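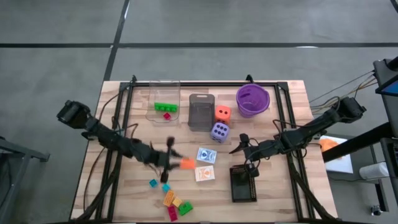

The table at Brirkthorpe, with the left arm holding the orange piece.

Biljana Babić had been told that the arms learned. She had her doubts about the word.

"You're the teacher," said the young man from Ullton, and put the two handles in her hands. "Move, and they move. Put the toys away. Do it the way you would at home."

At home she would have used her foot. She squeezed the left handle and the left gripper closed on the orange thing, a flat piece next to the cards. It came up off the wood as if it had been meant to. The right arm hung over the black tray and waited for her to remember it.

"Good," he said. "That's 1621."

"1621 what?"

"Demonstrations. Everyone's, all together. We thought 1000 would do it."

"And did it?"

He looked at the screen. "It's getting there."

She had worked nineteen years in the packing hall at Pladinton, and for most of them something had been getting there. The labeler had been getting there when they sold it for parts. She swung the orange piece out over the blocks, too fast, and the arm swung too fast with her.

"So if I do it badly, it learns badly."

"We throw out the bad ones."

"Who decides?"

"I do," he said, and had the decency to go pink.

She thought about that. There was a red die and a purple one by the gray bin, the red showing 2. At Phetsri, he had told her over coffee, they had a table like this that cleared itself every morning. She had asked whether he'd seen it. He had seen a video.

"Does it know that's a bucket?" She nodded at the purple one, lying over on its tilt.

"It knows what people did near it."

"My husband was like that," said Biljana.

She brought the arm back, slower this time. Her wrist ached in a place the packing hall had never found. When she stopped, both arms stopped, and the cables swayed a little — then they stopped too.

"Again?" he said.

"Are you paying by the hour or by the toy?"

"By the hour."

"Then again," she said, and let him put everything back.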